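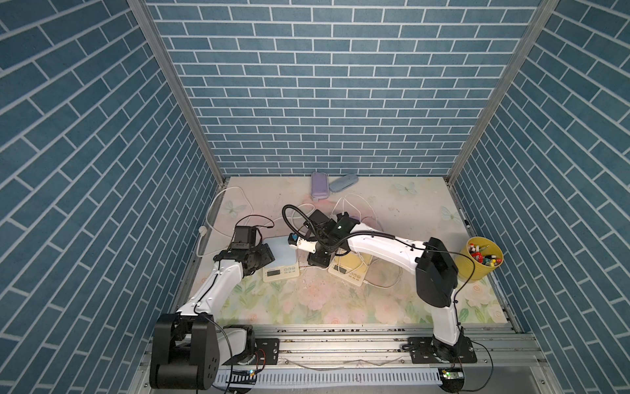

Léonie Huet has been cutting and altering clothes for 18 years, the last six of them under her own label, Prirkura. The label makes wool coats and almost nothing else. She works with one other person, the pattern cutter Eugénie Barbier, and the two of them agreed to talk on the phone between fittings.

Huet started out doing alterations for a bridal shop called Pumphrey, where most of the work was hems and zippers. She took in her first coat there as a favor to a customer.

"It was her mother's coat and it was two sizes too big in the shoulders," she said. "I told her it would be quick. It took me most of November. You have to take the sleeve out completely, recut the armhole, and then the sleeve doesn't fit the armhole anymore, so you recut that too."

She still tells people to leave shoulders alone when they buy secondhand. Sleeves can be shortened, a lining can be replaced and a waist can come in a little. Shoulders cost more to fix than most coats are worth.

Prirkura sells three coats. The best known is the Dramadska, a straight, knee-length coat with a wide collar and no belt. Barbier drew the pattern and has changed it four times.

"The first one had a back vent that opened when you sat down and stayed open," Barbier said. "People wrote to us about it. I moved the vent lower and added a stay inside, and the letters stopped."

The Dramadska costs $955, which Huet knows is a lot. The cloth is the largest part of that, followed by labor. She tried a cheaper wool blend one season and took it back out of the line. It pilled under the arms, she said, and she ended up replacing nine of the coats at her own expense.

The shorter coat, the Dister, was Barbier's idea. It stops at the hip and has patch pockets set high enough that your elbows bend when you use them.

"I'm short," Barbier said. "Long coats wear me. I wanted something I could ride a bike in."

Huet was against it at first. She thought a short coat would look unfinished next to the other two, and she held it back for a year. It now sells nearly as well as the Dramadska, mostly in navy and a dark green – the camel did poorly and has been dropped.

Both women have opinions about care. Barbier brushes her coat after every few wears and has it dry cleaned once a year at most. Huet hangs hers in the bathroom while the shower runs, then lets it dry on a wide wooden hanger. Neither uses a lint roller on the collar, where the glue can catch the nap.

To date the label has sold 2,819 coats. Sizes currently run to 24, with half sizes in the sleeve length. Repairs are free for 36 months, and after that customers pay for materials.

Asked what comes next, Huet mentioned a raincoat, then said it wasn't ready to talk about. Barbier was more direct.

"The hood is wrong," she said. "I've made it five times. When it rains it tips forward and you can't see the road."

Last updated: 2021-04-23

Contact | Copyright, all rights reserved | Back to top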